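**Tindall Room storage project – Report 2**

Our group was asked to sort out the play corner in the Tindall Room at Kanthorpe and write up what we did. The toys had been going back into whatever tub was closest. We wanted a system a four-year-old could follow.

## Sorting

Every toy went across the table before it was given a home. We set up 2 groups, soft and hard, and kept the list in a shared spreadsheet. It came to 109 items. The target in our plan was 100, so the remaining nine will go to the Oden branch in October. Plush toys like the yellow one were checked for loose seams and eyes before they went on the list.
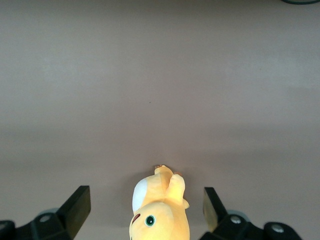 Two groups may be too few, according to a comment left on our draft by the Tretamen group, who found that small plush toys vanish under big ones and wanted a separate tub for anything shorter than a ruler. We have added this to the changes for next term.

## The cupboard

Soft toys are to be kept in a cupboard, so we looked at how easy it would be for children to use. A handle has to suit a small hand and be easy to find. The long white pull does well on the second point, as it stands out clearly against the dark reddish-brown wood. The finish near both ends of it is marked with whitish scuffs, and there is a round hole in the wood on each side. We recommend filling both holes and touching up the finish – neither job is in our budget.
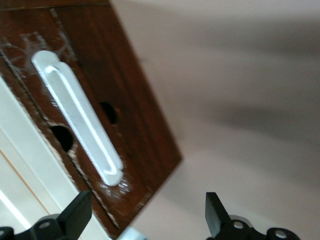
Labels are the next task. We will use drawings with one word under each. Our first idea was to put them over the scuffs by the handle, but tape may not hold well there, so we will test a clear patch of the wood first.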